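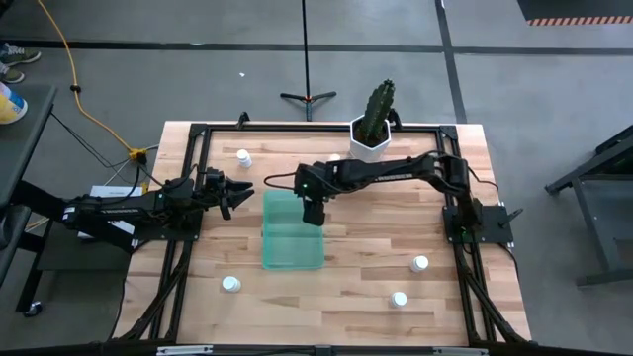

Figure 1. The two-arm workcell with the bin, the cactus and the five bottles.

Teaching a Two-Arm Robot to Clear a Table by Teleoperation
Project report, Robotics Practicum
Killthorpe Institute, Drullell Lab

1. Background

The goal of this project was to collect demonstrations of a simple clearing task and train a policy to repeat it. The task is to pick up small white bottles from a table and put them in a plastic bin. A person can do this in a few seconds. We chose it because the bottles are light, hard to break and easy to put back, and because five of them on a small table give the arms enough to get wrong.

Earlier student groups in the Balogun course used one arm and one bottle. We wanted to find out what changes with two arms and something tall standing in the way.

2. Setup

Two arms are mounted on opposite sides of a wooden tabletop, facing each other. Each one has a two-finger gripper. The operator moves a pair of leader arms at a separate station and the arms at the table copy the joint positions. Joint angles, gripper opening and all camera views are saved together.

The bin is translucent and sits between the arms. The potted cactus stands toward the back and was never supposed to be touched. It counts as an obstacle, and an episode in which an arm knocked the pot was thrown out.

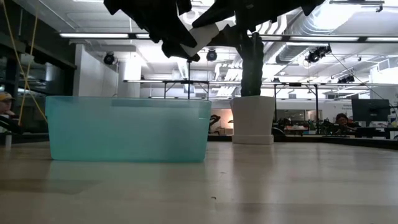 Figure 2. View at table height, with a gripper close over a tall dark object in the pot and the bin to the left.

The low camera was added in the second week. From above it is hard to judge how high a gripper is, and in our first batch the operators kept coming down too early and pushing bottles over. With the low view on the operator's screen this got better, although the ceiling lights are strong and the black fingers lose most of their detail against them. We tried changing the exposure and then left it alone so that all episodes would match.

3. Collecting demonstrations

Each episode starts with the bottles spread on the table by hand. There is no fixed pattern. The only rules are that no bottle touches the pot and that each arm can reach at least two of them. The operator may use either arm for any bottle. Recording stops when the last bottle is in the bin or after 47 seconds.

We asked the operators to move at an even speed and not to pause in the air while deciding which bottle to take next. Pauses turned out to be a real problem in training. The policy learned to hover, and once it was hovering it often stayed there.

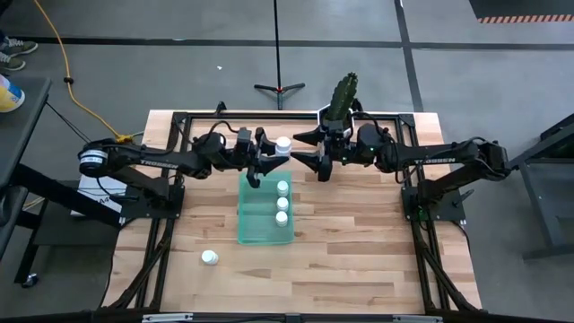
Figure 3. A bottle held up between the two grippers, with three in the tray and one still on the wood.

Bringing both grippers to the same bottle was not in the original plan. One operator started passing bottles from arm to arm when the bin was easier to reach from the other side, and the rest of us picked it up. Handovers are harder to drive than a plain pick. The receiving gripper has to close before the giving one opens, and the operator has no sense of touch through the leader arms. We kept these episodes but gave them their own tag.

In total we recorded 1332 episodes. After the dropped ones were removed, we cut the rest into short clips and labeled them in Indalari, the annotation tool used in the lab. Labeling took longer than recording - we should have started it sooner.

4. Camera agreement

Before training we checked that the views lined up in time. A gripper closing should show up at the same step in every stream.

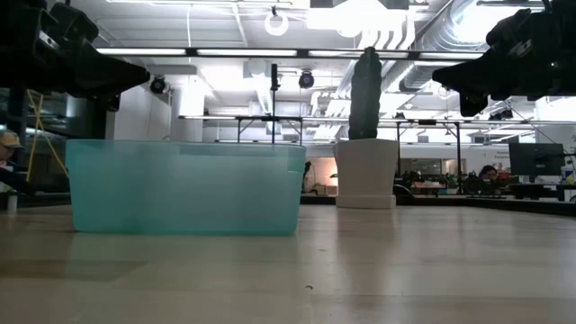
The low stream ran a few steps behind the overhead one in the first batch. We shifted it by a fixed amount and checked a sample by eye. Later batches did not need this.

5. Training and results

The policy was trained for 3000 steps on the plain picks and then again with the handovers included. We ran 100 test trials with each version. The first version was steady on bottles near the front of the table and poor on any bottle behind the arm. The second version reached the back bottles more often, but it sometimes tried a handover when none was needed, and a few bottles were dropped that way.

Neither version dealt well with a bottle lying on its side close to the pot. We had very few demonstrations like that.

6. Next steps

- Record more episodes with bottles near the cactus.
- Move the bin between episodes. It stayed near the same spot in most of our data.
- Have each operator drive the same starting layouts so that styles can be compared.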